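What I learned in my first year of drafting school

I started the evening program in architectural drafting at Nullard when I was already not so young, and in my class there were people who could be my children. I want to write down how the first year went, because before I applied I searched for such a text and found mostly brochures. English is my third language, so please forgive me if some sentence walks on the wrong foot.

The school is in Lolville, on the upper floor of a former printing house. The stairs are steep and the heating makes a knocking sound from October until spring. We were 21 students at the beginning. Classes started at six in the evening, and I came directly from work, usually with a sandwich that I ate on the tram. By nine thirty my hands were tired and my pencil lines became fat.

Yes, pencil. The whole first term was by hand. I was a little angry about this. I had paid for the course with my savings, and I thought I would learn the software that is named in every job advertisement. Instead we spent three weeks on lettering. We wrote the alphabet in capital letters, then the numbers, then the alphabet again, smaller. The teacher walked behind us and said almost nothing, but sometimes she put her finger next to one letter and waited. In my case it was always the letter S, and later the number 8.

After lettering came line weights. I believed that a line is a line. Now I know that the line of a wall that is cut must be heavy, the line of a thing that you see behind it must be thinner, and the dimension line must be so light that it almost excuses itself. When I look at my first floor plan, everything has the same thickness, and it is like a person who speaks without any pause. You can't find the rooms. I have kept this drawing and I will not show it here.

The exercise that changed something for me was the measuring of our own home. We had to take a tape measure and a notebook and draw the apartment where we live, at a scale of one to fifty, with all doors, windows, radiators, and closets. I live on the fourth floor in a building from the sixties, and I thought it would take one evening. It took me the bigger part of two weeks. The first time I added up the rooms, the apartment was 49 centimeters longer on the kitchen side than on the bedroom side. I measured again and I got another wrong number. In the end I understood that I had forgotten the thickness of one wall, and that I had also read the tape upside down one time, so that a 6 became a 9.

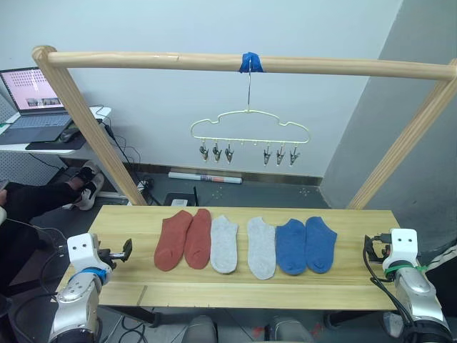
The corners were a different problem. I had assumed that they are square, and in my drawing they were square, but then the diagonals did not fit. The teacher had told us to measure the diagonals of every room and I had skipped this, thinking it was for old farmhouses. My living room is a parallelogram. It is a very small difference, and in nine years I had never noticed it, but since that week I see it every morning when I drink my coffee, especially where the floorboards meet the baseboard under the window.

I also learned how high things are. A window sill, a door handle, the seat of a chair, the counter where I cut bread. I had touched all these things thousands of times and could not have told you one number. Our homework was to guess first and then measure, and to write both values in a small table. I was bad at guessing. I said the ceiling in my hallway was 240 centimeters, which was correct, and I was so proud that I told my coworkers. All my other guesses were wrong, some of them by the length of a hand.

In November we had the first review. For people who have not studied in this kind of school: you pin your drawings on the wall, you stand in front of them, and the teachers and the other students say what they think. In my country, school was not like this. You gave your work to the teacher and it came back with a grade. To stand there and explain why I put the stairs at the north side, in a foreign language, in front of people with crossed arms -- I did not sleep well the night before.

My project was a small library for Fleury, a district at the other end of the city, on an empty lot between two apartment buildings. I had prepared what I wanted to say on a paper and learned it by heart. I said all of it, and then one of the guest teachers asked me where the people would leave their wet umbrellas. I had no answer. I had thought about the reading room and the light, and even about the trees in front, but I had not thought about one person who comes in from the rain. She did not ask it in a mean way. We talked for perhaps ten minutes only about the entrance, and these ten minutes were worth more to me than everything I had read in September.

I redrew the entrance five times. In the last version there is a small room before the main door, with a bench and a floor of brick. The reading room became smaller because of this, and it is better now, though I can't explain well why.

The second term was on the computer, and here the younger students were much faster. They knew where to click before the teacher finished the sentence. I wrote every command in a notebook, with a little drawing next to it, and after some weeks a few of them started to borrow my notebook. The program lets you zoom in without end, so you can draw a screw in the hinge of a door when you don't know yet where the door should be. I lost many evenings in this way. The hand drawing had protected me from this, because with a pencil at one to fifty you simply can't draw a screw. I was less angry about the lettering after that.

We also made models. I recommend buying good blades and changing them often. I wanted to save money and used one blade for the whole base of the site model, 131 strips of gray cardboard for the steps of the terrain, and the last ones look as if a mouse had made them. Also, don't buy the fast glue. It dries before you have the piece in the right place, and then you pull, and the cardboard opens in layers. The white glue is slow and boring and it forgives you. For small parts I use a toothpick.

Somebody wrote to me after my last post and asked about the costs. The tuition you can find on the school's page, and it changes every year, so I will not repeat it. What is not on the page is the paper, the printing, the model materials, and the tram in the evening. Printing was the worst for me. Before the final review all students print in the same two days, and the shop near the school has a line out of the door. Go to the shop behind the train station, it is a longer walk but they are open until ten and they let you check a test strip first.

The question of time is harder. I have a full job and I am lucky that my boss let me leave a little earlier on class days. Even so, I did not see my friends much from January to May, and my kitchen was not always a nice place. Six people left the course before summer. Two of them drew better than I do. They had small children or they worked shifts, and the school has not much patience for missed reviews. I think this could be organized better, for example with a slower track over more years, and I wrote it in the feedback form.

In the last month we visited Tratau, where an old grain warehouse is being turned into apartments. We got helmets and could walk through three floors. I had drawn many walls by then, but I had never seen one that was half finished, with the insulation open to the side like a cake. On the second floor a worker was checking the plan, a real printed plan with coffee on it, folded so many times that one dimension was gone in the crease. He measured it again with his tape and wrote the number on the wall with a thick pencil. His 8 was not beautiful but I could read it from the other side of the room.

The second year begins in September with structures and building law. I have bought the used books already and I read a few pages in the evening, with a dictionary next to me, and the chapter on roof loads has taken me three evenings so far. If you are thinking about applying and you have questions, write in the comments, I answer slowly but I answer.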